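New mattress, same old crumbs

So the new mattress is finally on the bed! It's the Storside, the one I went back and forth on all through March, and it came to $725 with delivery. I'd told myself I'd stop at 700, but here we are. The top is all white quilting with a dark gray band down the side, and it looks way too nice for a room that has the washer and dryer in it. 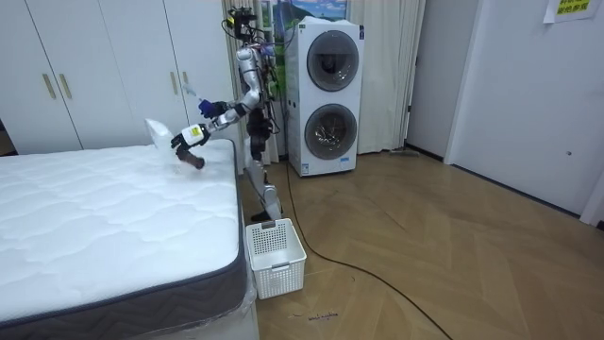

I'm a plastic hoarder when it comes to packaging. The big wrap gets cut up for paint drop cloths, and the thinner bags go under the sink. My sister thinks I'm nuts (she may be right), but I haven't bought a drop cloth in years.

What I wasn't ready for is how that puffy stitching catches every little thing. Scraps of wrapper, bits of paper, lint, all of it settles right down in the seams. My vacuum pulls at the fabric, so I've gone back to a plain dustpan and brush, the white kind with pale blue bristles. Short strokes, toward the pan, and don't press.

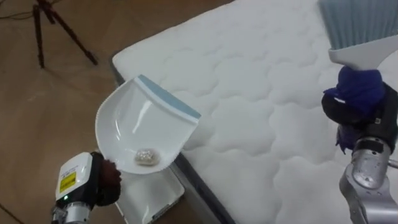

What goes on next

I'm putting the protector on before the sheets this time. The old one shrank in the dryer and popped off a corner every single night. The Grarkumen one has deeper pockets, so fingers crossed. I'd still do one more pass with the brush first, or you'll feel that one crumb forever. 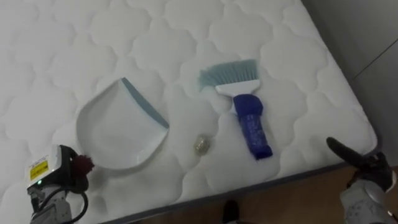

Laine Kuusk wrote in to say she does hers with a barely damp washcloth wrapped around her hand, always from the head of the bed down, and that a brush only moves the lint to the next seam over. I might try it on the lint. For the bigger stuff I'm keeping my dustpan!

Recent posts
Folding a fitted sheet, attempt 118
Is the Holzer drying rack worth the floor space?
Small laundry corner, one year in
What I keep under the sink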